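Grotmont Tabletop Examples: Read Me First

Last updated 1 Mar 2024

Hello, and thank you for taking a look at Grotmont. It is a set of recorded examples for teaching a pair of robot arms to do small household jobs at a table: picking things up, moving them, holding one thing while dealing with another, and tidying. We put it together for our own learning system, Travaslow, and after enough people at other labs asked for a copy we decided to clean up the folders and write down what we know about them. This file is the writing-down part. It runs a little long, so skip around as you like.

What you get

The set holds 380 episodes. An episode is one attempt at one job from start to finish, with a person steering the arms and everything recorded as it goes. Each one lives in its own folder, and inside the folder you'll find:

- the video from the wrist cameras, one file per arm
- the joint positions for both arms, and how far each gripper is open
- a short plain-text sentence saying what the person was asked to do
- a notes file, which may be empty

The notes files are worth opening. The people steering were encouraged to write whatever they wanted in them, and some of them took us at our word. You'll find remarks on slippery lids, on a cable that kept swinging into view, and on one very stubborn drawer. We've left the spelling as it was.

The jobs

There are 7 job families. The names match the top-level folders, so please don't rename those or the loader will sulk.

- lift_and_hold: take hold of a container and keep it steady
- pour_dry: tip dry goods from one container into another
- sweep: gather loose bits on the tabletop into one place
- sort_small: move small items into a clear box, or out of one
- open_close: lids, drawers, and hinged boxes
- hand_over: pass an object from one arm to the other
- clear_table: anything goes, as long as less is on the table at the end

The last family is the messiest and, to our minds, the most useful. The others were set up with a starting layout in mind. For clear_table we mostly took the table as we found it, and the instruction sentences are looser to match. "Put the stuff away" is a real one, and there are several cousins of it.

How the examples were gathered

All of the steering was done by hand, with a pair of small leader arms that the person moves and the robot arms copy. We call that setup Harju in the config files, so if you see harju_left and harju_right in there, those are the leader arms and not a third and fourth robot. (We got that question twice from very smart people, so the naming is clearly our fault.)

Before each episode the person read the instruction aloud, moved both arms to a resting pose, and pressed a foot pedal to start recording. A second press ended it. Some people were quick on the pedal and some were not, so you will find a bit of idle time at the beginning or end of many episodes. Travaslow trims this on its own; if you're using another system you may want to cut stretches where no joint moves. A small script called trim_idle is in the tools folder for just that.

We kept the failed attempts. If a container was dropped or the wrong item went into the box, the episode stays in and the outcome field says "failed". If the person recovered and finished the job anyway, it says "recovered". Those recovered episodes are some of our favorites -- a learner that has never seen a mistake has a hard time getting out of one.

What the wrist cameras see

People coming from fixed overhead cameras are sometimes surprised by how close everything is. Whatever the arm is holding can take up most of the view, with the gripper's own fingers around it, and the rest of the room is squeezed in around the sides. The other arm wanders in and out. Lighting is whatever the room gave us, so expect overexposed whites, especially on pale plastic and on the arms themselves.

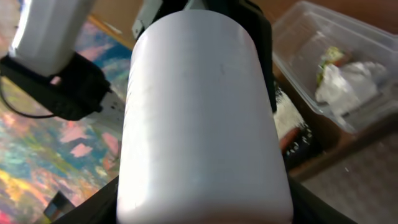
Wrist view with a large white container in the gripper. The other arm shows at upper left, over the patterned rug; white grains and a clear plastic container are on the table at right.

We did not mask out the floor, the rug, or the second arm. If your system gets distracted by strong background color, try random cropping before you reach for anything fancier. It helped us more than we expected.

Known problems

- In 2 episodes the left wrist video stops early while the joint data carries on. Both are marked "short_video" in the index file.
- Tiny dry grains are very hard to see once the video has been shrunk. Use the full-size files for pour_dry and sweep if you can spare the disk space.
- Gripper opening was recorded on a different scale before the August sessions. The loader converts it for you, but the raw files are untouched.
- Instruction sentences are in English only, and they don't always name the same object the same way. "Jar", "tub" and "container" may well be the same thing.

Splits

A suggested training and test split is in splits.txt. It keeps all the episodes from one recording session on the same side, so that the test part isn't just the training table seen ten minutes later. Please use it if you plan to compare numbers with ours.

Using and sharing

You're welcome to use Grotmont for research and teaching, and to pass it along with this file attached. Please don't use it as the only evidence that a robot is safe to have near people. It was never gathered with that in mind.

If you write something up, we'd be grateful for a mention of the Hereser lab and the name of the set. Corrections are very welcome too. Add them to corrections.txt with the episode folder name and a line on what's wrong, send the file back to us, and we'll fold it into the next release.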